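研究開発 > ニュースリリース > ロボティクス

当サイトではCookieを使用しています。閲覧を続けると使用に同意したものとみなします。[同意する] [設定]

2026年9月8日
株式会社Ferow

手首視点と頭部視点をまとめて事前学習する手法「Prereck」を公開
扉まわりの操作が対象、学習はすべてシミュレーション内で完結

株式会社Ferow(以下、当社)は、双腕の移動ロボット向け学習手法「Prereck」の研究結果をまとめ、本日公開しました。Rivport研究所との共同研究。評価環境には同研究所のシミュレータ「Vuorinen」を使用。

扉の近くでの作業は、住宅向けロボットの研究で以前から難所とされてきました。開いた扉が通路に張り出す。腕を伸ばせば体が枠に近づく。頭部からは通り道が見えていても、手首からは板と枠の一部しか見えない。視点ごとに見えるものが違いすぎるため、従来の当社モデルでは片方の視点に判断が偏る傾向がありました。

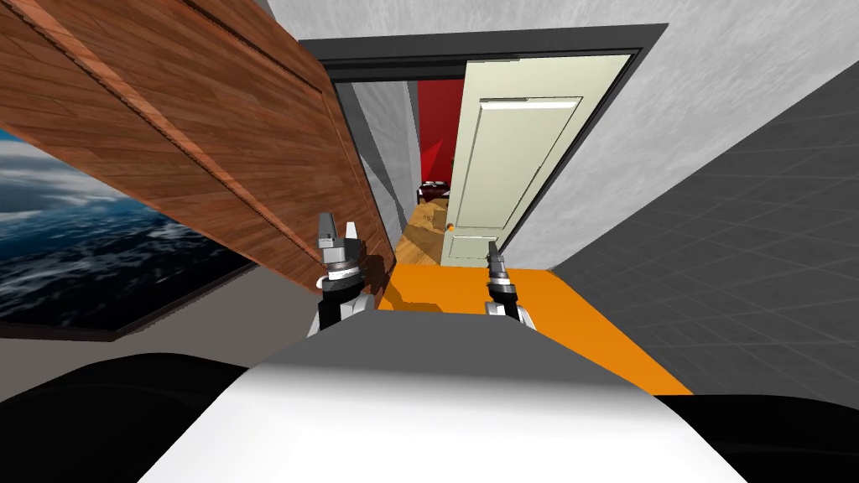

Prereckでは、この偏りを事前学習の段階で抑えます。頭部と手首の映像を同じ時刻で組にして、片方を隠した状態でもう片方の特徴を予測させる。操作の正解データはここでは使いません。予測がある程度できるようになってから、はじめて把持と開閉の課題に移ります。順序を逆にした場合も試しましたが、学習が安定せず、途中で打ち切り。

学習用の部屋はVuorinenで自動生成したもので、今回は503室。間取り、床材、壁の質感、扉の開き角度、照明の向きを部屋ごとに変えています。木目の床にタイルの壁、という現実にはあまり見ない組み合わせもそのまま残しました。見た目の自然さを優先して組み合わせを絞った版では、見慣れない内装での成績がかえって下がったためです。

■ 評価結果

評価は学習に使っていない244室で実施。課題は、扉に近づく、取っ手をつかむ、通れる幅まで開ける、の一連の動作です。途中で枠に接触した試行は、扉が開いていても失敗に数えました。

・Prereckあり:成功率は最大70%(扉を手前に引く課題)
・押し開ける課題では引く課題を下回る結果
・事前学習なしの従来モデルは、いずれの課題でもPrereckを下回る

押す動作の成績が伸びない理由は調査中です。押し始めると扉が手首から離れていき、映像の変化が少なくなることが影響している可能性。ただし、現時点で裏付けるデータはありません。

また、失敗した試行を見直したところ、指先と面との距離を読み違えた例が目立ちました。板の継ぎ目や溝、細い段差が近くにある場面です。影の濃い線を溝と取り違える例も確認ししました。
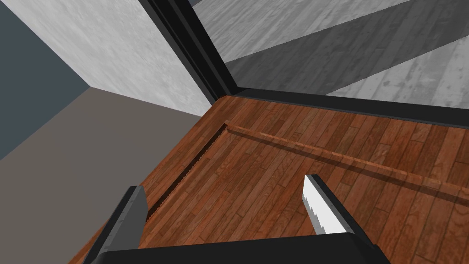
文/Ferow 広報グループ リリース担当

こうした読み違えへの対策として、7月の更新版から「境界つき損失」を加えています。面と面の境目にあたる画素の重みを上げる、という単純なもの。計算量はほとんど増えません。更新前のモデルと比べると、指先を必要以上に手前で止めてしまう動作が減りました。先の評価結果は、この更新版によるものです。

一方で副作用もあります。木目の強い面では、境目でない線にも反応しやすくなる。グリッパが面の上でためらうように小さく往復する動きが残っており、所要時間は更新前より長め。重みの決め方は今後の課題としています。

■ Vuorinenの設定について

今回の評価では、シュミレーション側の物理設定を2種類用意しました。扉が軽く動く「標準」と、蝶番に抵抗を持たせた「重め」です。上記の成功率はすべて標準設定での値。重め設定の結果は集計方法の見直し中のため、今回の公開には含めていません。

手首カメラの画角と取り付け角は全室で固定です。角度をずらした場合の影響は未評価。実機では組み付けの誤差が避けられないので、Rivport研究所で追加実験の準備を進めています。

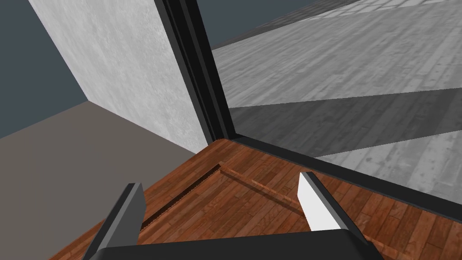 なお、今回の結果はいずれもシミュレータ内のものであり、実機での性能を示すものではありません。実機への移行は次の段階の研究として計画しています。時期は未定。製品への搭載予定についても、現時点でお知らせできる内容はありません。

■ 公開内容

・Prereckの学習コードと設定ファイル一式
・評価用の部屋データ(Vuorinen形式)
・失敗例の分類表。分類の基準も同梱

学習済みモデルは研究目的に限り提供します。申請フォームは当社研究開発ページ内に設置。審査に時間をいただく場合があります。部屋データのうち、学習用の分は容量の都合で後日の公開となります。生成スクリプトは先に入手できますので、お急ぎの方はそちらをご利用ください。

評価用データの再配布は、出典を明記していただければ可能です。改変した部屋を使って成績を報告される場合は、改変の箇所を併記してください。比較がしにくくなるため、ご協力をお願いします。

■ 共同研究の分担

手法の設計と学習:Ferow
シミュレータの開発、部屋の生成、評価の実施:Rivport研究所
失敗例の分類:両者共同

■ お問い合わせ

株式会社Ferow 広報グループ
研究内容に関するご質問は、件名に「Prereck」と入れて問い合わせフォームからお送りください。Vuorinenの動作環境や導入方法については、Rivport研究所の窓口で受け付けています。

シェア 31 コメント 0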